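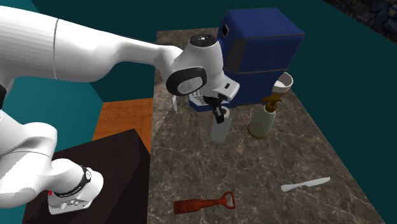 Eyerusalem Tefera | Workshop notebook, June | 6 min read

14 shares · 3 comments

Back at the slip bench this morning with the second sack of Darkville clay, and I'm writing this up while my hands are still too dusty for anything useful. The short version for anyone skimming: the slip is casting better, the mugs are still leaning, and I think I finally know what I've been doing wrong with the drying.

First the mix, so I don't lose it again. I made up the new batch in the big blue tub with 1000 grams of dry body, just a small one, water a bit at a time, and the deflocculant added in drops the way my old teacher used to do it, with a lot of muttering. I left it overnight and stirred it again before breakfast. It came through the sieve sweetly, with only a spoonful of grit left behind, and when I lifted the stick it ran off in one long ribbon and then stopped. The last batch dripped like soup, so I was very happy to see that ribbon, and I stood there lifting the stick a few more times than I needed to.

Poured the Titimitz mold first (the tall one with the narrow foot, for those of you who haven't had the pleasure). I gave it 17 minutes last time and got walls like eggshell. I stayed beside it today and kept topping it up, and tipped it out when the rim looked like the thickness of a good pie crust. I know that isn't a measurement. I did try the little gauge and it just poked a hole in the rim, so pie crust it is until someone shows me a better way.

The drain is where I got impatient before. I had been standing the mold upright again the minute it stopped dripping, and of course the last of the slip crept back down and made that ugly button in the bottom. This time I left it upside down on two sticks, tilted a little, and went off to wedge clay for the handles. When I came back there was no button! I can't tell you how pleased I was. I'd been blaming the mold since the spring and I owe it an apology.

Now the leaning. I set four of the older mugs out on the glass and turned them slowly, and every one of them leans toward its handle. I'd thought it was the kiln shelf, and I had even gone as far as shimming it, but the leaning is there in the raw clay before it goes anywhere near the fire. So it has to be the joining. I was putting handles on when the cup was already quite stiff and the handle was fresh off the board, and then the handle shrinks more than the wall does and pulls the whole thing over, slowly, like someone tugging at a sleeve.

Things I changed today: handles pulled before the casting, and left under plastic until the cup came out of the mold. Both felt about the same to the thumb when I joined them. Scored, a dab of slip, a wiggle, and then straight under a loose bag, upside down on the rim so the foot could catch up. I have put the Wako mold aside until I know if this works - it has a seam that needs its own kind of patience, and I only have so much in one day.

Glaze notes, briefly. The Feltar white is still crawling on the inside curve. I washed half of the test tiles with a damp sponge before dipping and left the other half dusty, and scratched a mark on the backs so I can tell them apart. They'll go in with the next firing, which I'd like to take to 1271 and hold for a little while at the top. The one before stopped short and the white came out dry, a bit like chalk, though I have to say the iron brown beside it was lovely and I wouldn't mind having that again on purpose.

The tub is covered and labeled, and what's left of the slip should be enough for two more pours. If you use it, please stir it properly from the bottom and wipe the lid before you put it back, as I found a dry crumb in my sieve that certainly didn't come from me.

Tomorrow: peek under the bags, turn the cups if the feet are firm, and trim the seams. Order plaster.

3 comments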